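Stamcombe Shapes

A set of chunky little plastic blocks for sorting, lining up, stacking and general tabletop fiddling, with printable models and photos. Everything you need to make your own set is in this repository, and I hope you do!

What you get

- models/ -- the block files, ready to slice, including the five-pointed star and the cube
- photos/ -- 2,496 pictures of blocks laid out on a board
- layouts.csv -- one row per layout, 105 layouts in all
- notes.txt -- print settings and my running list of things to fix

The blocks

I love how these came out. The star is my favorite because it has so many edges to catch the light, but the cube gets picked up first by everyone who visits. Corners are slightly rounded in the models, so leave them that way -- sharp ones looked great on screen and were no fun in the hand.

Please don't sand them! The fine ridges from printing give a good grip, and they make each face look a little different depending on which way it's turned. Strong, plain colors work best. My green star and bright blue cube stand out nicely against pale wood, even with all that wavy grain and a few dark knots going on underneath.
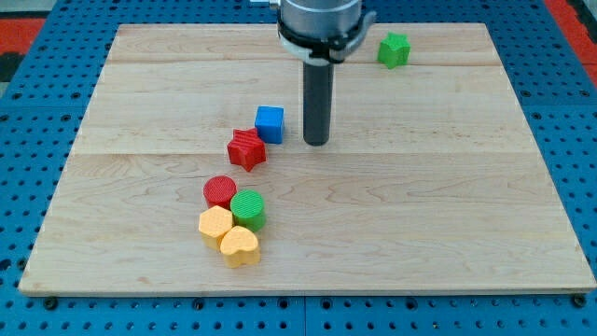
The board

Any flat wooden board will do. Mine is pale maple planks, and the seams are handy when you want to describe where something sits ("star on the far plank"). It lives on a blue perforated metal table. Try a darker board if you like, and tell me how it goes.

Printing

Slice at 300 percent if your slicer opens the files tiny (the Guvon profile does this, the Trendberg one doesn't). Use 2 walls and whatever infill you have handy. No supports needed for the star if you lay it flat.

Known issues

Layout names are a mix of upper and lower case. The older rows in layouts.csv have no color column. I'm working through them on Fridays.

License

Free to print, share and remix. If you make a new shape, send it over -- I'd love to add it!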